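Selell 소형 협동로봇 키트 사용기: 소규모 포장 작업장에서 예산 짜는 입장에서

구입한 제품은 Selell의 탁상형 협동로봇 키트다. 팔 본체, 2지 그리퍼, 제어 박스, 티칭용 태블릿이 한 세트로 온다. 우리 작업장은 사무실과 숙소에 들어가는 비품 꾸러미를 만든다. 커피, 차, 설탕, 일회용품을 정해진 수량대로 골라 상자에 담는 일이고, 품목이 자주 바뀐다. 전용 포장기를 들일 물량은 안 되고 손으로만 하기에는 월말이 벅차다. 비슷한 규모에서 장비를 알아보는 분들에게 참고가 될까 해서 쓴다.

비교한 제품은 세 가지였다. Selell 외에 Ollon의 같은 급 로봇과 Caruso의 중고 스카라를 봤다. Caruso는 빠르지만 안전 펜스를 따로 세워야 했고, 우리 작업대 옆 통로 폭으로는 불가능했다. Ollon은 팔 자체는 더 마음에 들었는데 그리퍼가 별매이고 납기가 5개월이었다. Selell은 4월에 주문해서 다음 달에 받았다.

견적에서 먼저 볼 것은 본체 가격이 아니다. 본체는 어느 업체나 첫 장에 크게 적어 준다. 우리 경우 총액이 1,537만 원이었고 이 중 400만 원이 본체와 무관한 항목이었다. 거치대, 그리퍼 손가락 추가 가공, 현장 설치, 작업자 교육이 여기 들어간다. 처음 받은 견적서에는 거치대와 설치비가 빠져 있었다. 설치를 맡은 Kwaku Atinga 씨가 현장을 보고 나서 다시 써 준 견적이 위의 금액이다. 현장 방문 전에 나온 숫자로 예산 결재를 올리지 않는 편이 좋다. 우리는 한 번 올렸다가 다시 올렸다.

설치는 하루에 끝났다. 전원은 일반 콘센트에서 받는다. 제어 박스가 생각보다 커서 작업대 밑 선반을 하나 비워야 했다. 팬 소음은 조용한 방이라면 신경 쓰일 정도다. 태블릿은 Voltus 제품이 들어 있는데 화면 밝기는 충분하고, 장갑을 끼면 터치가 잘 안 된다.

티칭은 쉽다. 팔을 손으로 잡고 움직여 위치를 저장하는 방식이라 프로그래밍 경험이 없는 직원도 오전 중에 상자 집어 옮기기를 만들었다. 다만 메뉴 번역이 어색하다. '접근 거리'와 '이격 거리'가 같은 화면에서 서로 바뀌어 있는 곳이 있어 처음에는 그리퍼가 상자 옆면을 밀었다. 업체에 알렸고 다음 업데이트에 고친다는 답을 받았다.

상자 적재는 만족한다. 크기가 일정하고 겉면이 단단한 물건이라면 하루 종일 돌려도 멈추는 일이 드물다. 티슈 묶음도 괜찮았다. 컵라면은 뚜껑을 누르지 않게 파지력을 낮춰야 했고, 값을 저장해 두면 그다음부터는 손댈 것이 없다.
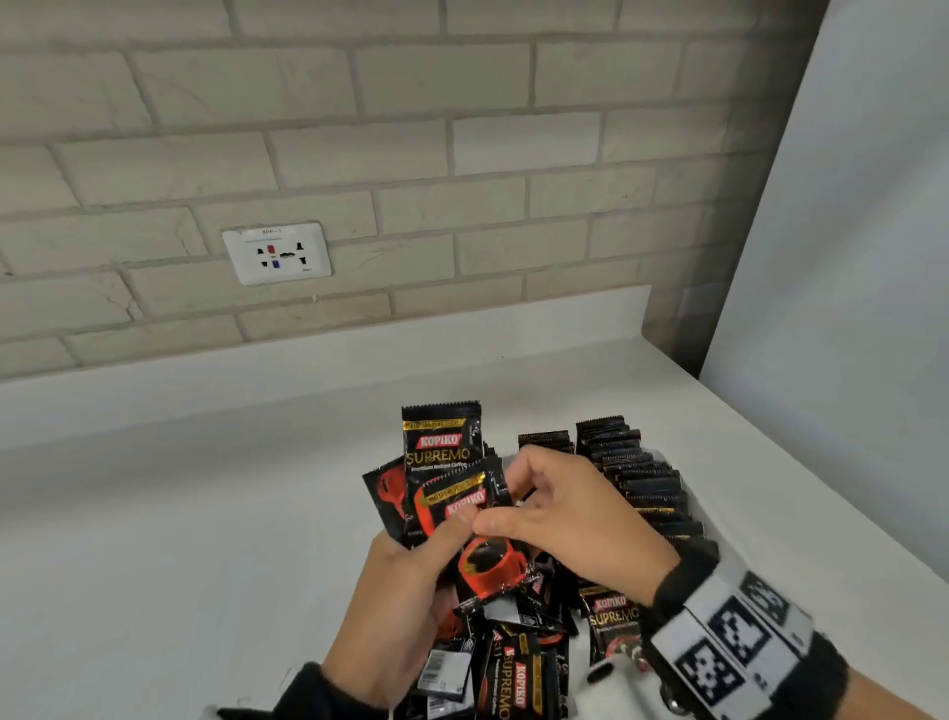

우리가 처음 자동화하려던 공정은 스틱이나 봉지에 든 개별 포장 음료를 세어서 묶는 일이었다. 결론부터 적으면 이 키트의 기본 구성으로는 어렵다. 영업 자료에는 '소형 파우치 대응'이라고 되어 있지만 시연 영상의 파우치는 한 장씩 간격을 두고 놓여 있다. 현장의 봉지는 그렇게 놓이지 않는다. 코피코 수프리모 봉지만 해도 흰 트레이에 빽빽하게 세워 둔 줄이 있는가 하면 그 앞에는 눕거나 옆으로 돌아간 것들이 흩어져 있고, 뒷면 바코드가 위로 온 것도 섞인다. 사람은 왼손에 한 묶음을 쥐고 오른손 엄지와 검지로 가장자리를 집는다. 2지 그리퍼에는 이 묶음을 받쳐 줄 다른 손이 없다. 검은 포일에 금색이 들어간 포장이라 조명에 따라 카메라 인식도 걱정했는데, 그 단계까지 가기 전에 집는 것부터 막혔다.

방법이 없는 것은 아니다. 흡착 패드로 바꾸고 비전 카메라를 붙이면 된다고 하는데 둘 다 별도 견적이다. 같은 작업장의 Jomar Salazar 씨는 봉지를 세로로 세우는 투입 지그를 먼저 만들자는 의견이고, 나도 그쪽이 싸다고 본다. 다만 지그에 봉지를 채우는 일은 여전히 사람이 하므로 절약되는 시간을 따로 계산해야 한다. 우리는 이 공정을 올해 예산에서 뺐다.

구매 전에 업체에 보낼 것을 적어 둔다. 취급할 물건 실물을 품목별로 한 상자씩 보내고, 정렬하지 말고 부어 놓은 상태에서 시연해 달라고 요청한다. 영상은 자르지 않은 것으로 받는다. 그리퍼 손가락과 흡착 패드의 교체 부품 단가도 이때 같이 받아 두면 나중에 편하다. 우리는 손가락 패드를 벌써 한 번 갈았고, 단가는 납득할 만했지만 최소 주문 수량이 있었다.

유지비는 아직 크지 않다. 보증은 2년이고 소모품은 제외다. 연간 점검 계약은 권유를 받았으나 첫해는 하지 않았다. 고장 접수는 전화가 빠르고 메일은 느리다.

상자나 단단한 용기를 옮기는 일이 주된 곳이라면 살 만하다. 얇은 봉지가 주된 곳이라면 흡착 패드와 비전 카메라까지 포함한 총액으로 다른 업체와 다시 비교하기 바란다. 지그는 다음 분기에 한 벌 제작해 볼 예정이고, 결과가 나오면 이 글에 덧붙이겠다.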